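Week 3: Gathering demonstrations in simulation

Course notes, Ubaldo Fiore. Read before the February lab session.

Last week we trained a small policy on the Nalley set and saw it fail when an object was moved a hand's width from its usual spot. The policy itself was fine. The demonstrations had all been recorded with nearly the same layout, so there was little else it could have learned. This week is about the recording side.

A demonstration is a list of time steps. Each step holds the camera view, the joint positions of both arms and both hands, and the command sent at that moment. Keep the command and the measured position apart. They differ whenever an arm is lagging or pushing against something, and students who mix them up lose a day finding out why.

We use the Clerkthorpe kitchen counter task for the lab. It has two arms with black hands, plus household items such as a wire basket, a wooden tray and a bowl. Layouts are drawn at random at reset. 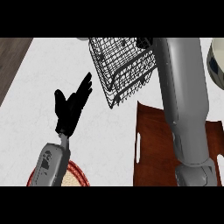 Resets matter more than people expect. Before you start an episode, check that every item the task needs can be reached by at least one arm. If it can't, reset again and write down the seed. Do not drive the arms around to fix a bad layout, as those motions end up in the data.

Each group records 30 episodes. Split them among the operators in your group, and put the operator's initials in the log. Operators have habits — some always lead with the left hand — and we want to be able to see this later.

Discard an episode if the simulator drops steps or an item passes through the counter. Keep an episode if you fumbled a grasp and recovered. Recoveries are useful, and the Sala set has almost none of them. Mark them with R.

Trim idle time at the start to 5 steps. Long pauses teach the policy to pause.

The shared pool, Flisadach, holds 1,000 episodes from earlier years. Do not train on it yet. We will use it in week 5 to compare against your own recordings.

For next time: bring your log and one episode you were unsure about keeping.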